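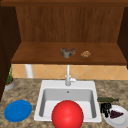
Can a robot do the washing-up yet? Not in the way most of us mean it, although it can manage small parts of the job when the kitchen is one it knows.

I promised Ulla Blomqvist a proper reply to her letter in the December issue, so I rang Idun Solheim, who has spent longer than she cares to admit teaching software to tidy simulated kitchens at Rolness. She was very patient with me! Picking up a plate, she said, is a much harder business than it looks to those of us who do it half asleep. The rim is thin, the plate lies flat, and the fingers have to get hold of an edge without knocking the sink or the tap on the way in. Her team has done 3055 practice runs on sink jobs alone, and she still won't let anyone use the word "solved" – not even at lunch.
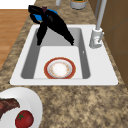
Open fingers above the sink, with a red-rimmed plate in the basin.

What comes after the plate is harder still: deciding what is rubbish and what is supper, for a start. Gerrit Mnguni, who runs the packing line at Forsberg, tells me it's much the same on the shop floor, where a machine will happily move identical boxes all night and then stop dead at a torn one. So keep your rubber gloves for now, Ulla, and do write again.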